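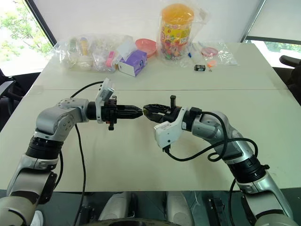

Composition, week six. Gaps. Most of you draw objects and forget what sits between them, so today is all about the bit in between. Quick way in - two dark shapes coming at each other from either side and stopping just short. The two black grippers over the white table do it: tips almost touching, and your eye goes straight to the sliver of space left over. Cover that sliver with a thumb and look again, much duller. So the gap is doing work, and it's a shape like any other. Draw it first if you can bear to.

Notes are rough, sorry, typed up after the session for those who missed it. Room 205 again next week. Bring charcoal, the putty rubber, and masking tape (NOT sellotape, it rips the paper).

Words we used

Positive shape - the thing. Jug, hand, chair, whatever.
Negative shape - the bits left over between things, and between things and the edge of the paper.
Tangent - two edges that just kiss. Usually an accident.
Near-touch - two edges that stop short on purpose.
Overlap - one thing in front of another. Gives depth for nothing.
Interval - the distance between repeated things. Fence posts, windows, people at a bus stop.

Learn the difference between tangent and near-touch because I'll go on about it all term. A tangent flattens things. The chimney that just touches the cloud, the head that just touches the picture rail. You can't tell which one is in front and the whole drawing goes a bit stupid at that spot. Fix is easy: move one of them. Overlap properly or leave a proper gap. If you're drawing from life you move your chair, six inches will usually do it.

Near-touch is different, it holds. Two hands about to shake. A cup on its way to a mouth. Works best when there's nothing else going on nearby, plain wall, plain cloth, and when both ends are about the same tone. One dark and one pale and it goes lopsided - which might be what you want, but know that you're doing it.

How wide should the gap be

No rule. People always ask. Thitima Onsri asked and I gave a bad answer so here's a better one.

Too wide and the two things stop belonging to each other. Too narrow and at arm's length it closes up and reads as a tangent. Try this: pin the drawing up, walk to the far wall, look back. If the gap's gone, widen it. If you've got two seperate drawings on one sheet, close it. Charcoal spreads too, remember, a gap you left on Wednesday gets smaller every time your sleeve goes over it.

The other thing is to compare it with the other gaps in the drawing. If they're all the same width it turns into wallpaper. Pick one to be the narrowest and keep the rest well clear of it. Same with the gap to the edge of the paper, which nearly everyone forgets. An elbow that stops a whisker short of the edge will pull just as hard as the one you meant. Either run it off the paper or bring it well in.

The chair exercise

We did this for the first hour. If you missed it do it at home, any chair with gaps in the back.

1. Tape a rectangle on the paper first. The edges matter, a gap needs something to stop against.
2. Pick ONE gap, in between two slats or under the seat. Draw that as a flat shape. Fill it in solid.
3. Next gap along. Check it against the first, not against the chair.
4. Carry on until you run out of gaps. No outline round the chair at any point!
5. Stand back. There should be a white chair in there.

Gøran Sandberg's came out with one leg far too thick, and that told us the gap next to it was too narrow, good mistake, everyone learned from it. When a chair looks wrong it's hard to say why. When a gap looks wrong you can measure it, pencil at arm's length, thumb down the side.

Some of you cheated and put a faint outline in first. I can tell. The legs come out the way you think a leg looks.

Filling the gap

Second half. What happens if you put something in the space? The near-touch turns into a hold. All the attention that was going to the empty bit goes to the thing, so it can be tiny. A coin between two fingers, a letter half through a letterbox. It needs to differ from what's round it in one way - lighter, or brighter, or smoother, one is plenty. Small brass padlock pinched between two black blocks, say: you see the brass first, and the blocks after it.

Watch the leftover gaps as well. Put a thing in a space and you've made new spaces above and below it, and those want drawing with the same care. Radomír Mikuš had a lovely pear wedged between two books and then just scribbled in the slot underneath. Slot was the best bit! Pale, narrow, tapering. Go back in with the rubber.
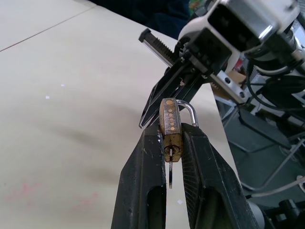
Tone

Short section, we ran out of time, more next week.

Squint. Squint until you've got three tones, dark, middle, light, and put every shape into one of them, gaps included. Negative shapes aren't always light. Under a table it's the gap that is dark and the legs that are pale. Half the class drew it the other way round out of habit.

If a gap and the thing beside it are in the same tone, let them run together. Lose the edge. Beginners find this frightening and draw a line round it to be safe, then wonder why it looks like a colouring book. Drahomíra Urban left nearly the whole left side of her jug open into the background and you'd swear the edge is there.

Worst edges in anyone's drawing are the ones that are all the same hardness. Sharpest edge goes at the narrowest gap. Softer as you move off. That's most of it.

For next week

- Two kitchen things, near-touch, A3, charcoal. Plain background, a tea towel is fine if it hasn't got a pattern.
- Same two things with a third, smaller, between them. Don't move the first two more than you must.
- One page of thumbnails, matchbox size, gaps only. Bus stops are good for this, so are bikes chained to railings.
- Read up to page 74 in the course reader, skip the bit on perspective, we do that after the break.

Don't bring them framed. Don't spray them in the corridor either, do it outside, the smell gets into the office and I get the email.

Questions to me at the start of class please and not the end, I've a bus to catch.

Darcy Dufour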